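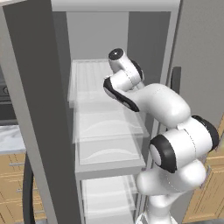

Forums > Simulation > Teleop and demos > Fridge task by remote

grevstead_tom
Over 100 demos driven by hand in the Drivutix kitchen now, all with the white arm. Is that enough to train on?

Folke Åberg
Doubt it. One kitchen, one driver – it'll learn your habits.

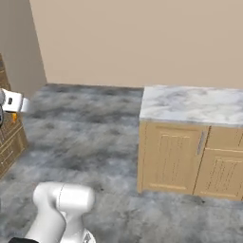 Render: Solène Marty

Solène Marty
Disagree with Folke. Bare floor, clear worktop on the right, so there's little to confuse it. I'd train now.

Folke Åberg
And my kitchen has stuff on the worktop. Do 2000, then move the cupboards.

grevstead_tom
2000 by hand? No chance.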